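Course Handout: Demonstration Visit to Indholm
Prepared by Dayana Flores
2025-08-14

Students enrolled in the automation course will attend the simulation demonstration at Indholm. Attendance is required. The program covers household tasks carried out by a simulated robot in furnished, tiled surroundings. Note the position of the gripper fingers before any contact is made.

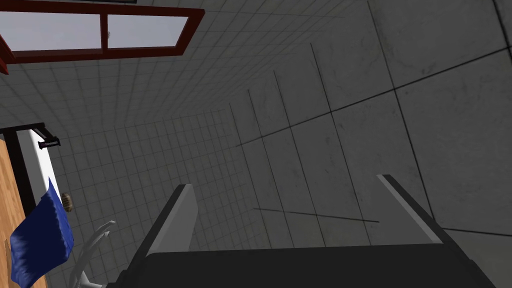
Points for Observation

The second part concerns reach over furniture. A dark cabinet stands along the wall beside a long wooden table, and both arms work from the same torso.
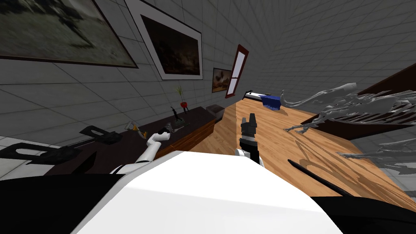
Students should record which arm they would assign to the blue cloth at the far end of the table and state their grounds in one paragraph. Reports are limited to 2000 words and are to be submitted to the Admont office within 7 days of the visit.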